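Thread: switching our shop's group health plan
By Benedikt Riedl
July 7, 2023

1/ We changed group benefits carriers at the shop this year. A few people asked how it went, so I'm putting it in one thread. Extended health and dental for a small employer in Ontario. I'm the office manager, not a broker.

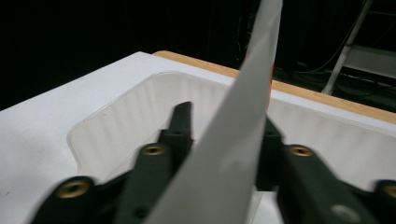
2/ WHERE WE STARTED

We have 20 people on the plan. Extended health, dental, a bit of vision, life, short-term and long-term disability. We'd been with the same carrier since before I was hired. The renewal letter came in with a jump on the dental side and a bigger one on drugs.

3/ The letter gave us a page of percentages and one paragraph of explanation. I phoned and asked for the claims experience behind it. They sent a summary after the second call. If you run a small plan, ask for that before you ask for anything else.

4/ What the summary showed: dental use was up after everybody caught up on cleanings, and the drug line was mostly a couple of ongoing prescriptions. I don't get to see whose, and I don't want to.

5/ GETTING QUOTES

Our broker is Luzius Zürcher at Ravstead. He's paid by commission, which he told us up front and put in writing. We asked him to go to market with the same plan design so we could compare quotes line by line.

6/ We got 3 quotes back. One was the cheapest by a fair bit and had a first-year rate the carrier wouldn't hold past the first renewal. I asked Luzius what usually happens at the second year with a rate like that. He said plan on it going up.

7/ The one we picked was Dobre. It was in the middle on price. They gave us a rate cap on health and dental for the second year, and their disability definition matched what we had. The cheap quote had a narrower definition, and I only caught it on the second read.

8/ Check that disability wording. "Own occupation" for two years and then "any occupation" is common, but the way they describe any occupation varies. A couple of our people do heavy work, and it matters to them more than the massage coverage does.

9/ WHAT WE CHANGED

Drug coverage used to be 100 percent with no deductible. Now it's 80, so staff pay 20 percent at the counter, with a yearly cap on what any one person pays out of pocket. This was the part people liked least. I would have liked it least too.

10/ We put part of the savings into a health spending account. It's a set dollar amount per person per year. You can use it for the 20 percent, for glasses, for orthodontics, whatever is eligible under the tax rules. Unused money carries forward one year and then it's gone.

11/ Dental recall went from six months to nine. Engelbert Tanner in the back asked if his kids' cleanings could stay at six. They can. The nine months only applies to adults under our plan. Ask your carrier, it's a separate line on the design sheet.

12/ THE SWITCH ITSELF

Everyone had to fill out a new enrolment form and name their beneficiaries again. The old designations did not carry over for us. I chased the last two forms for most of a week. Start early.

13/ If someone is off on disability when you switch, the old carrier normally keeps that claim. We had nobody off, but I asked both carriers to confirm in writing how it would be handled. Also ask about "actively at work" rules for anyone on vacation or parental leave on the start date.

14/ Claims incurred before the switch go to the old carrier, and there's a deadline. Ours was 62 days. I put it on the board by the time clock and still had a physio receipt handed to me on the final afternoon. It went through.

15/ The pay-direct drug cards came late. For the first while people had a number on a printed sheet, and one pharmacy wouldn't take it, so Benedito Fontes paid in full and claimed it back on paper. He had the money the following week. Warn your staff so they aren't surprised at the till.

16/ QUESTIONS I GOT

"Are premiums a taxable benefit?" For us the health and dental premiums the employer pays aren't taxed federally. The employer-paid life premium is. We have staff pay their own long-term disability premium so that any benefit they collect comes to them tax free. Talk to your accountant.

17/ "Can I opt out if my spouse has coverage?" Out of health and dental, yes, with proof of the other plan. Life and disability are mandatory for everyone. If the spouse loses their plan you have 31 days to get back in without medical questions. Past that they can ask, and they can say no.

18/ "Which plan pays first?" Your own plan pays first for you. For kids it's the parent whose birthday falls earlier in the calendar year. It has nothing to do with who is older or who has the better plan.

19/ Next thing on my list is travel coverage. Ours has a trip length limit and a stability clause for existing conditions, and I've asked Dobre for a plain-language sheet. I'd like it in people's hands by September, when the winter trips start getting booked.

20/ I'll add to this when the first renewal comes in. If you're on a plan under 25 people and you've been through a second-year increase, reply with the province and how long your rate was held.

We use cookies to keep you signed in and to measure traffic. By continuing to use this site you accept our cookie policy.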